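Unit 6. Substitutions and the use of the bench

Handout for coaching students, second year. Please read it before the Tuesday session and bring your own notes from the match you watched in March.

6.1 What a substitution is for

In most team sports the coach has few ways to change a match after it begins. In football the substitution is the strongest of them. Many young coaches use it only when a player is tired or injured. This is understandable, but it leaves a lot of the bench unused. A change can also alter the shape of the team, slow the game down, or give the opponents a new problem in one part of the pitch.

When you plan a change, write down two things before the player stands up: which space you want to win, and who loses support when the other player goes off. The second question is forgotten very often. If a wide midfielder leaves, the full back behind him plays a different match from that moment.

6.2 The case of Grasby against Ferrand

We will work with the second half of this match. Grasby were leading by one goal and their coach, Mairéad Rafferty, took off a forward and put on a third central defender. The team went ten metres deeper — she had not asked for this — and Ferrand could cross the ball without pressure. In her talk to our students she said that the change was correct but the instruction was too short. The defender was told his position, and the midfielders were told nothing.
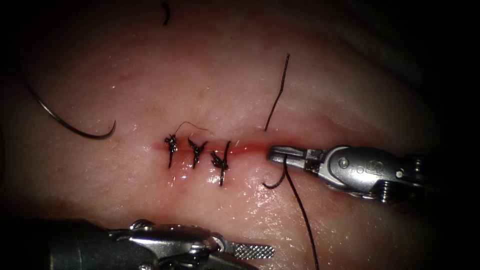

Department of Sport and Exercise Science

6.3 Timing

There is no perfect minute. A player who comes on very late has little time to find the speed of the match, so give him one simple task. A player who comes on at half-time can take two or three.

Avoid a change just before you defend a corner. The marking has to be arranged again, and players look at the bench when they should look at the ball.

6.4 Task for the seminar

Choose one substitution from your match. Describe it in no more than 400 words: the situation, the instruction you think was given, and the effect in the next 10 minutes. Drawings of the pitch are welcome but do not count as words. Work in pairs if you like, but each student hands in a separate text.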